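Unit 6: Store Layout and the Unplanned Purchase

Reading for this unit: the Inskip packet, sections 3 and 4. Students should bring the packet to class.

1. Terms

A planned purchase is one the shopper had decided on before entering the store. An unplanned purchase is decided inside. The line between the two is less clear than it sounds. A shopper who writes "something for dinner" on a list has planned a meal and left the product open; in this course such cases are coded as partly planned.

Basket size refers to the number of items paid for in one visit. It should not be confused with basket capacity, the volume of the container the shopper carries or pushes.

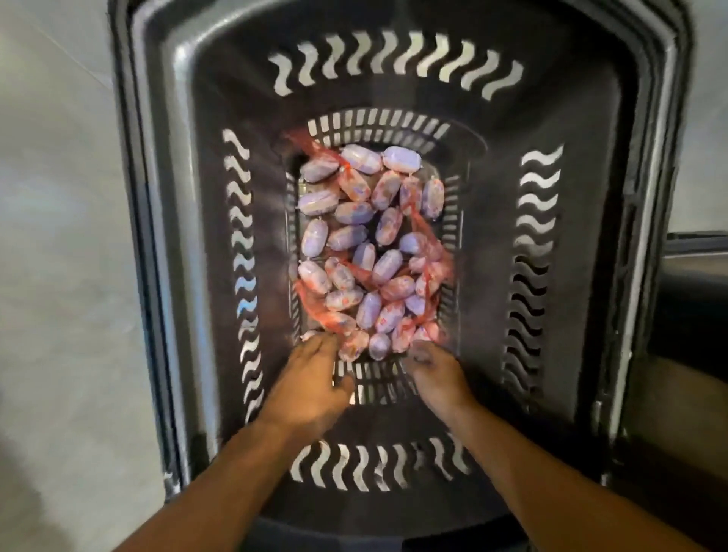
Fig. 1. A smaller basket nested in a larger container.

2. The Gridberg exercise

The class data set holds 400 receipts from the Gridberg store, 200 collected before a change of layout and 200 after it. In the new layout, chilled meat was moved from the rear wall to the end of the main aisle. Students will compare the two groups on basket size and on the share of visits that include a chilled item. Receipts from the Helton branch, where the layout stayed the same, serve as the comparison.

Three cautions apply. The later receipts were gathered in January, when household spending often falls. Receipts record what was bought and are silent on what was picked up and put back. Prices on the chilled shelves were also revised during the period -- see the note in the packet. 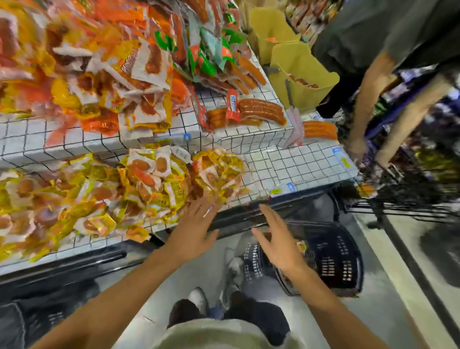
Gritlow objects that the whole approach gives too much credit to the shelf. On this view, most so-called unplanned purchases are things the household buys regularly, and the display only reminds the shopper of a need already there. Students should be ready to say what evidence would separate a reminder from a new want, and whether receipts alone could supply it.

3. Written work

Submit a table of results and a commentary of no more than two pages. State the coding rule used for partly planned items. Work is due at the start of the next session.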